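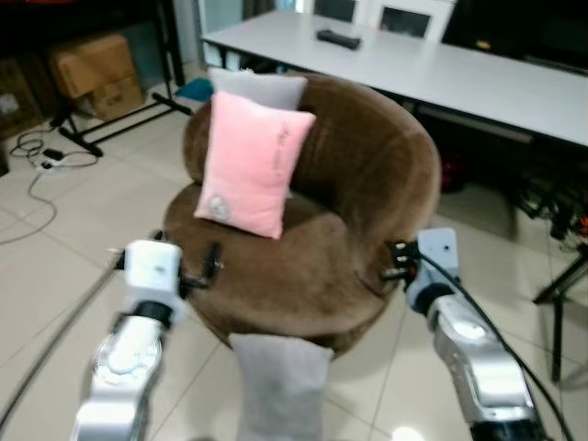
Two-arm station, cushion and armchair task, Zavau site.

Work on the operating rules continued through January. Duarte Calado finished the draft on arm speed near soft furniture, and Samran Seangthong's comments on grip force are in. We logged 269 runs under the draft rules – 169 of them with the new start check. Floor cables are the open item. The draft says they must be routed clear of the operator's path before power-on, and Zavau does not yet meet that. Cable covers are on order from Jarstead. Next review is Tuesday.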